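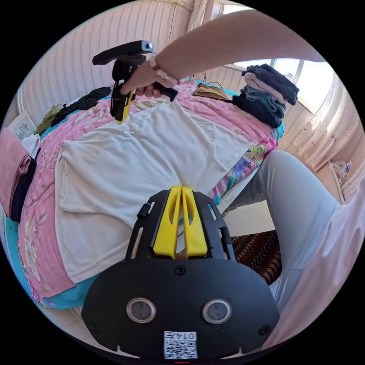
Page 2 of 30

Tasis
Folding on the bed vs. a table. My white pieces keep their creases when I fold on the mattress. Does the surface matter?

grakora78
Yes. A mattress gives under your hands, so the hem never lines up. Use a table.

Stanlow
Disagree. A bed has the area. Lay the garment out flat, smooth from the center toward the hems, then make the first fold. Creases like those come from the dryer - shorten the cycle.

grakora78
Area is no use if the surface sags. I switched in March and the edges are straighter.

Arroyo_179
Depends on the mattress. Mine is firm and I see no difference. Keep the finished stack off to one side so it doesn't pull the bedding.

Tasis
Mine is soft. Will try the table with the next load, same dryer setting.

Stanlow
Change the dryer setting too.

grakora78
Then you won't know which one fixed it.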